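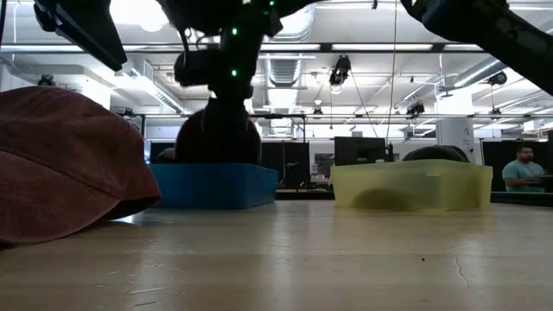 A black robot arm over a blue bin.

Borrowing a ladder used to mean knocking on doors. Clevotell, a free app for iPhone and Android, moves the asking to your phone. You type in what you need and how long you need it, and the request goes out to everyone signed up within 11 blocks.

The app began in November as a side project of Ok-hee Ji, a web developer who was tired of renting a carpet cleaner twice a year. Her first test group was 30 households on Droria Street. Membership now stands at 553, and members have made almost 400 loans.

Signing up takes a street address and a code that arrives by regular mail. Ji says the paper code slows growth, but she plans to keep it.

"I want people to know the other person really lives there," she says.

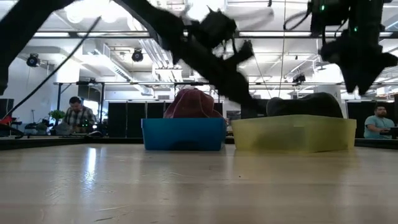 Cloth in a blue bin and a translucent yellow one.

Lenders set a return date, and the app sends a reminder the night before. There are no fees or deposits. If something comes back broken, the two neighbors have to work it out themselves, and a few members have asked for more help with that.

Search could also be better. Typing "drill" brings up drill bits first. Ji is working on a fix, along with a Spanish version.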